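The Long Wait for a Machine That Folds the Towels

Household robots are being promised again. We spent a winter asking what they can do on an ordinary day.

2024-03-28

The towel took 98 seconds. It was a plain bath towel, pulled out of a heap by two mechanical arms, shaken once, laid on a table and folded in thirds. The result was a bit crooked along one side but would have passed in most linen closets. The people who had come to watch clapped. Then someone from the back of the room asked for a fitted sheet, and was told that fitted sheets were on the roadmap.

I have heard a lot about the roadmap this year. In January I started visiting companies and workshops that either make robots for chores or have bought them, and I asked each of them the same thing: what does it do when you leave it alone? The answers were friendly, often technical, and nearly always about next year.

The towel folder is called Villa. It is made by a young company named Nuletico, which rents half a floor above a print shop and has built a model apartment there with a kitchen, a bathroom and a short hallway. Villa is a wheeled base with a column and two arms. It can load a dishwasher if the plates are the ones it knows. It can wipe a counter, though it goes around a toaster and leaves a ring of crumbs where the toaster meets the counter. It picks socks off a rug very well. I watched it do that for most of an hour and it missed only a black one that had gone under the edge of a chair.

The engineers were open about the limits once the demonstration was over. The lighting in the model apartment stays the same all day. The plates are replaced when they chip. When I asked whether Villa could be put in my kitchen, where there is a dog bowl on the floor and a drawer that has to be lifted before it will slide, there was a pause and then a discussion of the drawer.

It would be easy to leave it there and call the whole business a stunt. I don't think that's fair. A few years ago, a towel in a heap was a research problem, and the arms that worked on it could take many minutes to find a corner. The speed has come down and the failures have become less odd. What hasn't changed much is the distance between a task done once for visitors and a task done every evening in a home where somebody has moved the chairs.

The industry's favorite comparison is the car. If a machine can be taught to handle traffic, the argument goes, then surely it can be taught to handle a sink full of pans. I was given this argument three times, twice with slides. 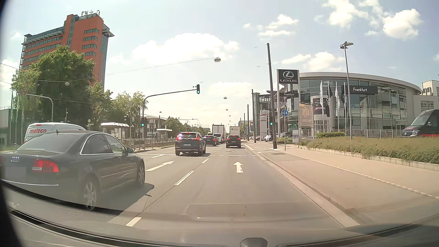
The trouble is that a street is, for all its mess, a place built to be read. There are arrows painted on the pavement. There are green lights and red lights, and everybody has agreed beforehand what they mean. Most of what a driver wants is to avoid touching anything. A chore is nearly all touching. To clear a table you have to pick up the glass, feel that it is heavier than it looks, notice that the napkin has stuck to the bottom, and decide whether the person who left it is coming back. No one has painted a stop line in front of the good china.

And driving itself, with its painted lines and its enormous budgets, has taken far longer than its promoters said it would. I brought this up with the man showing me the second set of slides. He said the lessons had been learned. I asked which ones, and he moved on to the part about market size.

Shop floors ought to be easier. They are flat, the lights stay on, and the same parts arrive in the same bins. So I went out to Mamthorpe, where a furniture maker called Ivudwood has been running two robot stations since last year, one for sanding chair backs and one for packing hardware kits. The sanding station is a success by any measure I can think of. It does a dull, dusty job evenly, and the workers I spoke to were glad to see the job go. They now check the backs by hand at the end and touch up the inside curve, which the tool still can't reach properly.

The packing station is another story. Its work is to take screws, an Allen key, a few dowels and a folded instruction sheet, put them in a bag, and pass the bag along. In its first full month it packed 2,077 kits that went out the door. The supervisor was pleased with that figure until I asked how many times a person had stepped in. They keep a tally sheet taped to the cage, and she walked me over to look at it. On the day I visited, the station had been stopped 7 times before lunch. Dowels roll. The instruction sheets cling to one another in dry weather. Each stop is short, but somebody has to be close enough to hear the beep, so the person who used to pack kits now stands near a machine that packs kits.

She didn't think the purchase was a mistake. The station is quicker than it was in the fall, and it works through the late shift with only one person minding it and the label printer together. But she had been sold a machine that would work by itself, and she was still waiting for that one.

I heard something close to this wherever I went. The buyers were rarely angry. They had adjusted. They had raised a table, changed a bin, switched to a stiffer bag, moved the line of tape on the floor. A good part of what gets reported as progress in robots is progress in arranging the room so that the robot can cope. That may be a sensible bargain in a factory. In a home it means giving up the rug, and then the mugs with odd handles, and then perhaps the dog bowl.

Nuletico plans to place a small number of Villa units with paying households, under a monthly plan. When the robot is stuck, a remote worker with a headset will be able to take over the arms and finish the job. The company describes this as a bridge. It didn't want to say how often the headset is used now, or what a remote worker would be able to see in a customer's bathroom, or what happens to the recordings. Those answers are being prepared, I was told.

Before I left I asked to see the towel again. The second one was thicker, with a fringe. Villa found a corner, lost it, found it again, and set down something closer to a roll than a fold. An engineer picked it up, folded it and put it on the pile with the others.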